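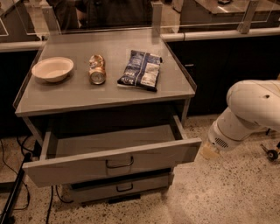
The arm beside the open top drawer.

Robots for Young Builders | Reading time: 2 min

A drawer is simple for you. For a robot arm it is a problem with several steps. At the Hodell shared workshop, the build is called Staltness: one arm, one cabinet and a program that works the drawers.

An arm is a chain of stiff parts called links. Links meet at joints, and a motor turns each joint. To move the tip in a straight line, the computer must turn several joints together, each by a different amount.

A drawer can slide only in and out. If the tip pushes sideways, the drawer rubs on its rails and may jam. The Staltness program checks the force 56 times a second — if the force gets too high, the arm stops.
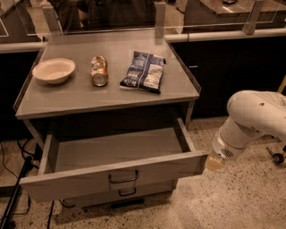 Tôn wants to know why the arm can't just pull harder. More force can bend a rail or tip the cabinet, so the program has a limit.

The bowl, the crushed can and the snack bag on top need different grips. A bowl has a rim to hold. A can has a hard, uneven surface once it is crushed. A bag changes shape when it is squeezed, so its position is harder to predict.

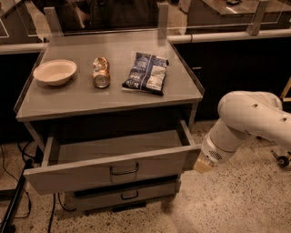 WORDS TO KNOW

Gripper — the tool at the end of the arm that touches or holds things.

Joint — the place where two links meet and move.

Force — a push or a pull.

Program — the list of steps the computer follows. Version 9 of the Staltness program has separate steps for opening and closing.

Contact the Hodell workshop | © 2018 | Back to top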